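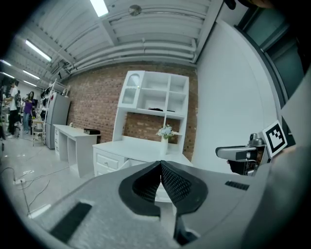
Fig. 1. View from the hand-held gripper, with a second gripper and its marker at the right.

Notes for session 6: where is the gripper, and when?

Shakuntala Sengar, April 2026

Last session we spent all our time on the arm side, so today I want to stay on the recording side and talk about pose. Keep Fig. 1 open while you read (I'll keep coming back to it), and have your Nurnel logs handy for the exercise at the end.

First, the frames. We have four of them, and I'm going to be boring about the names: world, camera, tip, marker. The camera is fixed to the gripper body, so camera-to-tip is one constant transform that you load from the calibration file. Camera-to-world changes with every image, and it's the one the tracker has to work out. When I write T_world_tip I mean the transform that takes a point in tip coordinates and gives it back in world coordinates. So:

T_world_tip = T_world_camera * T_camera_tip

Half the broken homework I got last July had that multiplied the wrong way round! It runs fine, it plots fine, and the path comes out looking like a bent coat hanger.

Next, the mask. The gripper body fills the whole lower half of Fig. 1, and it travels with the camera. Any feature the tracker picks up there will tell it "we haven't moved," and if enough of them vote that way the estimate drags. So we mask the body and the fingers before we look for features. Draw the mask generously. The fingers open and close, which means it has to cover them at their widest, and you should check it against a fully open image as well as one like ours where the tips nearly meet.

What's left is the room, and it's a pretty nice room for tracking. I love that brick wall for its corners, though I'd be a little careful with it too: bricks repeat, and a matcher can slide over by one brick and feel very sure of itself. The white desk hutch in front of it helps, with its cubbies and edges that don't look like brick. The glossy floor is worse than it looks. Reflections shift as you move, so they make terrible landmarks. Same story for people, who walk off whenever they like. Uklow throws most of those out in its outlier step, but look at what it kept before you trust it.

Now the marker, the blocky black-and-white square behind the jaw on the right. A square marker of known size gives you its full pose in the camera frame from a single image, four corners and you're done. It's seen at a tilt here, and that's fine. In fact I like a bit of tilt, because a small marker seen dead-on can flip between two solutions that fit almost equally well. What you get is T_camera_marker, and people forget this: if the marker is on something that moves, it says nothing by itself about the world. Chain it through the tracker's pose for the same image. Same image, please, and no "nearest one I had lying around."

Which brings me to time. Our Liao logger stamps images when they arrive, and the finger width comes in on its own clock. On the practice log the offset is 35 ms. Slow moves hide it completely, then you do one quick grasp and the fingers seem to close after the object has already left the table. Omprakash Sengar wrote the alignment script in the Milstead folder (ask him about the interpolation, he enjoys it), and it needs one clear open-and-close at the start of every log.

For the exercise, use log 109:

Load it and plot the raw tip path with no mask.
Add the mask, rerun, and put both paths on one plot.
Print T_world_marker for each image where the marker is found. Tell me whether you think it's moving, and what in the numbers makes you say so.
Fix the clock offset yourself before you run Omprakash's script, then compare.

Hand in the plots and one page of text, 3 plots at most. If Uklow loses tracking partway, leave the gap in the plot and write down the image number where it starts. Please don't draw a straight line across it, I will notice.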